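Skills Training > Suturing > Tissue Pads

Skevberg Suture Practice Pad, Pale

The Skevberg is a soft practice pad for learning to close short, straight incisions. It has a smooth, pale surface that makes dark thread easy to follow under a bright center light. The pad is sold uncut, so you decide where the incision goes and how long it is.

We carry two sizes. The small pad is 30 mm thick and suits a single trainee working on one cut. The large pad is 40 mm thick and leaves more room on either side of the incision — most teaching labs order this one.
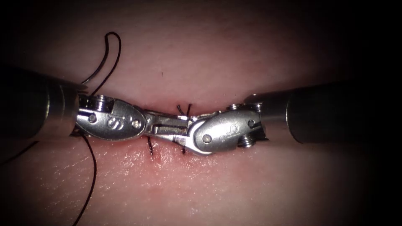 Can I use the same pad for more than one session?
Each pad can be cut and closed many times. Leave a finger's width between incisions and start a new pad when the stitches begin to pull through.

Setting up

Lay the pad flat in its tray and press down the corners. Make one short horizontal incision to start with. Wet the surface lightly if you want it to feel closer to tissue, and wipe it again before the thread goes in. Black suture shows up best. Keep the light on the middle of the pad and let the outer part go dark if glare bothers you.

For knot practice, leave a long tail and keep the instrument tips close to the surface. Lifting the thread too high puts strain on the edges of the cut.
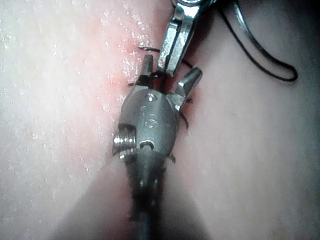

Black suture thread between open jaws, with a second instrument coming in from the top.

Care and storage

Rinse with cool water and pat dry. Store flat in the Tallell sleeve that comes with the pad, away from direct sun. Do not stack heavy items on it — dents take days to come out. Pads kept in a closed sleeve should be used within 22 months.

Ordering

Small pad: item 166-S
Large pad: item 166-L
Tray and sleeve included with both. Thread and instruments are not included.

For lab orders, contact Kelechi Okoro at the Fashola sales desk. Item details updated 08/01/2020.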